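The basket does not make it lunch

Some time in September the cafe downstairs from my office stopped selling sandwiches out of the cooler and began presenting them. Same sandwich, as far as my mouth can tell. Same triangle, same cling of plastic wrap. But now it arrives at your table in a woven basket, and the price on the board has gone up by two dollars.

I asked Lino Zanetti, who runs the place, what the basket was for. He said people like to be served. I said I could serve myself from the cooler in four seconds. He said that was exactly what he meant, and went off to see to the coffee machine.

I have been chewing on this for weeks, and I still don't buy it. A basket used to mean something fairly plain. You put rolls in it because rolls are bare and need to sit somewhere, and a cloth underneath kept them warm and caught the crumbs. Fries went in one with a sheet of paper so the grease had a place to go. The basket did a job. A sandwich sealed in plastic has already been given its container. It won't shed crumbs until you open it, and once you do open it, you have a bowl of gaps and holes to eat over.
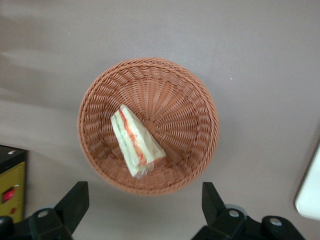 Then there is the weave itself. Most of the baskets I meet in cafes are plastic made up to look like rattan, and I understand why. Real cane splinters, it stains, and no health inspector is going to love it. Fine. But then what are we being sold? The look of a farmhouse kitchen, done in something you can hose down, holding a thing from a refrigerator. I count three layers of pretending before anybody gets to the bread.

My friend Eskil Blomqvist thinks I'm being a crank. He bought a set of the things for his own kitchen, a brand called Skavari, and he puts his kids' lunches in them on weekends. The kids eat more, he says. I asked how he knew. He said it felt like more. Eskil is a careful man about most things, and he once returned a kettle over the sound of its lid, so I was surprised he'd let that one through.

I'll grant him this much. A wrapped sandwich dropped straight onto a table looks like something left behind on a train. Put an edge around it and it looks meant for somebody. I can feel that working on me even while I'm annoyed by it. What I doubt is that the feeling is worth two dollars, or that it has anything to do with the food. If the bread is soft in the bad way and the filling tastes of the cooler, a braided rim won't rescue it. And if the sandwich is good, I'd have been happy with a napkin.

The money bothers me more than the taste does. Lino's bread has got thinner since spring, I'd swear to it. He says it hasn't. I don't own calipers, so we'll have to leave it there. But when a place starts spending on what goes under the food, I start looking hard at the food, and I think more customers should. Ask when it was made. Ask who made it. Lino makes his upstairs before seven, which I only learned by asking, and I'd pay extra for that printed on a label long before I'd pay for a basket.

The one thing I'd keep the basket for is fruit. Pears bruise, they roll, and they like air around them. I said this to Lino last week and he told me he doesn't sell pears.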